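The Case for Leaving the Bed Unmade until Noon

Residents of shared and supported housing are often asked to make their beds before breakfast. The rule is old, it is kindly meant, and in the view of this writer it should be dropped. A bed closed up at seven holds the night's warmth and damp under its covers for the rest of the day. A bed left open beside a window has time to air.

The matter was raised again when Vumcombe House revised its guidance on bedrooms. The draft, prepared by Vlasta Malý, ran to 875 words, of which 402 concerned the appearance of the bed and very few concerned its condition. Corners were to be squared and throws folded in thirds. Washing was left to the resident's judgement.

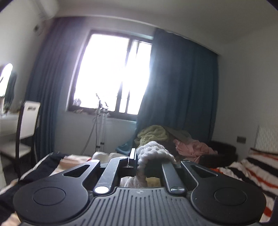 Page last changed: 11 May 2021

Heavy knitted throws deserve particular attention. A chunky white knit with a braided texture is a pleasant thing to have in a bedroom, and many residents bring one from home. It is also slow to dry, easily pulled out of shape and quick to gather dust in its loops. It should be lifted with both hands, shaken gently and laid flat over a rail or the foot of the bed. Hanging it by a single loop will stretch it. Folding it tightly each morning does it no good either.

Lok-yiu Ng, who wrote in reply to the draft, argued that a tidy bed gives shape to the day, especially for those living alone for the first time. The point is a fair one and should not be brushed aside. A resident who finds comfort in smoothing the covers ought to be free to do so. The objection is to the inspection, and to the hour at which it is held.

The house has 153 bedrooms and a great many windows. It would be better served by a short rule: open the window where it is safe to do so, turn the covers back, and make the bed at midday or later. Throws should be aired weekly and washed according to their labels. The revised guidance returns for approval in July, and residents may send their comments to the housing office before then.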